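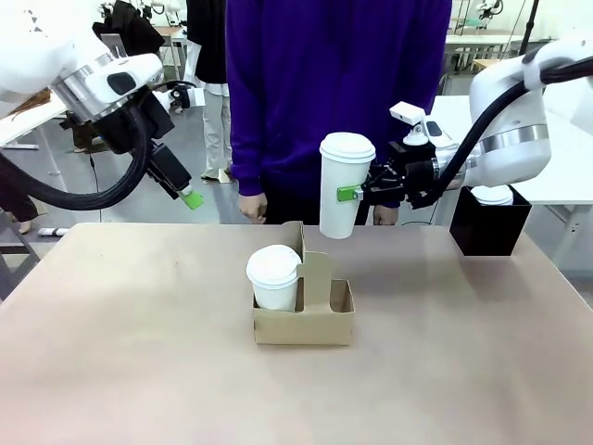 The Prostero club meets in a teaching lab that was never meant for clubs, and by late afternoon it is loud. I came in August, expecting a lot of kids bent over laptops. What I got was coffee cups and cardboard carriers, and a two-armed robot that everybody seemed to have an opinion about!

Adi Pelupessy, who runs the club, gave me the short version. There are 13 students this year, split into teams, and each team picks a chore from ordinary life and tries to get the robot through it. The café team picked takeout. Cup goes in the carrier, carrier goes to the customer - how hard can it be? (Pretty hard. They'd been at it for 9 weeks when I visited.)

"Paper is the worst," Halyna Symonenko told me. She'd started out on hard plastic mugs and sort of misses them. Squeeze a paper cup too much and it buckles, squeeze too little and it slides right through the fingers, and then you're mopping.

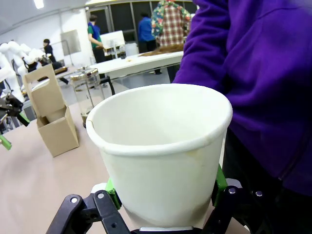 Her teammate Prasetyo Rahman is the patient one. He keeps a notebook of every grip setting they've tried, in tiny handwriting I couldn't read, and he let me move the arms myself for a while. I was terrible at it! My hands wanted to rush, and the robot just wouldn't be rushed.

The Likley meet is coming up, and the team has 12 minutes on the floor to fill as many orders as they can. Adi would be happy with a clean run. Halyna wants to win. When I left they were arguing over whether the lids should go on first, and Prasetyo had turned to a new page.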